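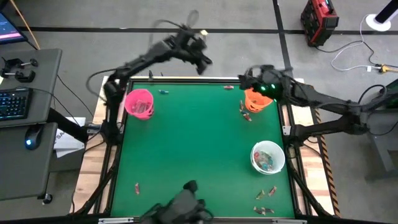
사탕 나눠 담는 일, 같이 하실 분을 찾고 있어요! 저는 동네에서 '브라다'라는 작은 답례품 공방을 하고 있고요, 어린이집이랑 학원, 돌잔치 쪽으로 나가는 사탕 꾸러미를 주로 만들어요. 말이 공방이지 하루 일의 절반은 사탕을 쏟고, 고르고, 담고, 묶는 일이랍니다. 큰 통에 있는 걸 작은 통으로 옮기는 게 뭐 어렵나 싶으시죠? 저도 처음엔 그랬어요. 그런데 초록색 바닥 위에 빨강, 파랑, 분홍 포장 사탕이 저렇게 여기저기 흩어져 있으면 은근히 눈이 바빠져요. 하얀 통에는 수북하고, 분홍 통에는 이제 몇 개 들어 있고, 호박 얼굴 모양 주황색 통도 옆에서 기다리고 있고요. 이런 알록달록한 걸 보면 기분이 좋아지는 분이라면 저희랑 잘 맞으실 거예요 ㅎㅎ

모집 인원은 4명이에요. 기존에 하시던 분들이 이사랑 복직으로 한꺼번에 빠지셔서 이번엔 좀 넉넉하게 모시려고 해요. 경력은 전혀 안 봅니다. 나이도 성별도 상관없고요, 다만 먹는 걸 만지는 일이라 보건증은 꼭 있으셔야 해요. 아직 없으시면 첫 출근 전까지만 준비해 주세요. 발급 비용은 제가 드릴게요.

하는 일을 좀 자세히 적어 볼게요. 전에 공고를 너무 짧게 썼더니 전화로 같은 설명을 목이 쉬도록 했거든요;;

먼저 사탕 고르기예요. 큰 봉지를 작업대에 풀어서 포장이 뜯긴 것, 비닐 끝이 풀린 것, 안에서 깨진 것을 빼냅니다. 깨진 건 눈으로 잘 안 보여서 손끝으로 살짝 눌러 봐야 해요. 이건 첫날 제가 옆에서 알려드릴게요. 뺀 사탕은 따로 모아 두시면 되고, 멀쩡한데 비닐만 조금 풀린 건 다시 돌돌 말아 주시면 됩니다.

그다음이 통에 담기인데요, 주문마다 통이 달라요. 작은 양동이에 담아 달라는 곳도 있고, 투명 봉투나 종이 상자를 원하는 곳도 있어요. 저는 개인적으로 양동이가 제일 좋아요. 아이들이 다 먹고 나서 모래놀이할 때 쓴다고 하더라고요! 담을 때는 한 가지 색만 몰리지 않게 섞어 주시면 되고요, 맛이 정해진 주문은 주문서에 적어 둡니다. 양동이 기본 꾸러미에는 7개씩 들어가요. 젤리나 막대사탕이 추가되는 건 그때그때 말씀드릴게요.

마지막으로 리본 묶기와 스티커 붙이기예요. 리본은 손재주가 없으셔도 괜찮아요. 저도 원래 신발 끈도 삐뚤게 묶던 사람이에요. 저희가 쓰는 '코키스'라는 끈 묶음틀이 있어서 끼우고 당기기만 하면 모양이 나옵니다. 스티커는 조금 비뚤어져도 귀여운데, 알레르기 표시 스티커만은 꼭 바닥 면에, 글자가 잘 보이게 붙여 주세요. 이건 제가 잔소리를 많이 하는 부분이라 미리 말씀드려요.

시간은 오전 10시부터 오후 2시까지, 월요일에서 목요일 사이에 이틀이나 사흘 나오시면 돼요. 요일은 서로 맞춰서 정해요. 아이 등원시키고 오시는 분들이 많아서 10분쯤 늦으시는 건 괜찮은데 단톡방에 한 줄만 남겨 주세요. 5월은 어린이날 때문에 정말정말 바빠요. 그 앞 두 주만큼은 하루 더 나오실 수 있는 분이면 너무 감사하겠습니다. 물론 더 나오신 시간은 그대로 다 계산해 드리고요. 평소에는 하루에 꾸러미를 한 200개 정도 만드는데 수다 떨면서 하다 보면 금방이에요. 혼자 다 하시는 게 아니라 다 같이 만드는 양이니까 놀라지 마세요!

급여는 시급제이고 매달 10일에 드립니다. 금액은 면담 때 말씀드릴게요. 최저시급보다는 더 드려요. 점심은 공방에서 같이 먹습니다. 국 하나에 반찬 몇 가지, 가끔 귀찮으면 김밥이요. 커피랑 차는 마음껏 드시고, 유통기한이 넉넉한 사탕도 나가실 때 한 줌씩 가져가셔도 돼요. (집에 아이 있는 분들은 오히려 안 가져가시더라고요 ㅋㅋ)

공방 위치는 헤멀리 상가 2층, 계단으로 올라오시면 오른쪽 끝 집이에요. 엘리베이터가 없어서 무릎이 불편하신 분께는 조금 힘드실 수 있어요. 무거운 상자는 배송 기사님이 위까지 올려 주시니까 직접 들 일은 거의 없습니다. 작업은 서서 하셔도 되고 앉아서 하셔도 되는데, 의자는 등받이 있는 걸로 바꿔 놨어요. 주차는 건물 뒤에 되지만 자리가 적으니 가까우시면 걸어오시는 걸 추천해요.

준비물은 앞치마 하나, 편한 신발, 머리가 기시면 머리끈이요. 장갑이랑 위생모는 저희가 드려요. 향이 강한 핸드크림이나 향수는 일하시는 날에는 참아 주세요. 비닐에 냄새가 배면 잘 안 빠지더라고요. 매니큐어도 벗겨질 수 있는 건 지우고 와 주시면 좋겠어요.

이런 분이면 더 좋아요. 색깔 맞추는 걸 좋아하시는 분, 서랍 정리하면 속이 시원한 분, 같은 일을 오래 해도 덜 지루해하시는 분이요. 말수가 적으셔도 전혀 상관없어요. 라디오 틀어 놓고 조용히 담기만 하는 날도 많거든요. 반대로 단맛 냄새를 오래 맡으면 머리가 아프신 분은 좀 힘드실 수 있으니 한번 생각해 보시고 연락 주세요.

신청은 이 글 아래 비밀댓글이나 공방 쪽지로 해 주시면 됩니다. 성함, 사시는 동네, 가능한 요일, 그리고 제일 좋아하는 사탕 하나를 적어 주세요! 마지막 건 그냥 제가 궁금해서요. 연락드리면 먼저 한 시간쯤 오셔서 같이 담아 보고 결정하시면 돼요. 그 한 시간도 시급으로 쳐서 드리니까 부담 갖지 마시고 놀러 온다고 생각해 주세요. 해 보니 안 맞는다 싶으시면 편하게 말씀하시면 되고요.

네 분이 다 차면 글 제목에 마감이라고 적어 둘게요. 쪽지 답장은 제가 손에 장갑을 끼고 있을 때가 많아서 저녁에 몰아서 드려요. 하루 지나도 답이 없으면 한 번 더 보내 주세요, 진짜로 못 본 거예요 ㅠㅠ

2020년 1월 4일
브라다 공방지기 드림

공감 31 댓글 18 공유 7

최근 글
리본 색 고르기, 겨울에는 무슨 색이 좋을까요
스케스티코 종이 상자 접는 순서 정리
돌답례품 주문 전에 확인해 주세요
남은 사탕으로 만든 공방 간식
양동이 꾸러미 새 크기 들어왔어요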